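Towel reuse rule takes effect at Drokadska bathhouse

27/02/2023 – The Drokadska bathhouse will stop issuing disposable wipes and switch to washable terry towels.

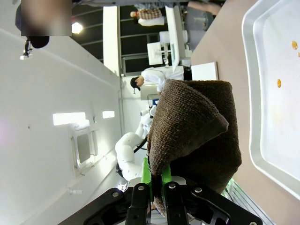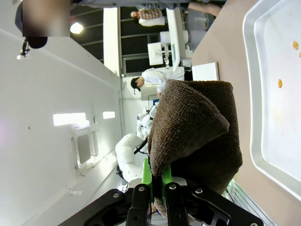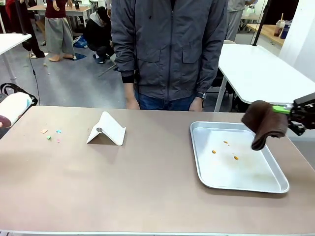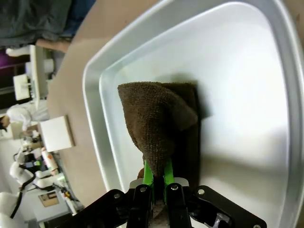 Brown terry cloth, two tray types.

The laundry contract went to Seltisico, which will process 646 towels per cycle. Manager Imani Nzioka put the added water use at about 126 gallons a day. Lockers on the lower level stay closed until July – the drain line there is being replaced. Season pass holders pay no extra fee. Day visitors leave a deposit at the front desk.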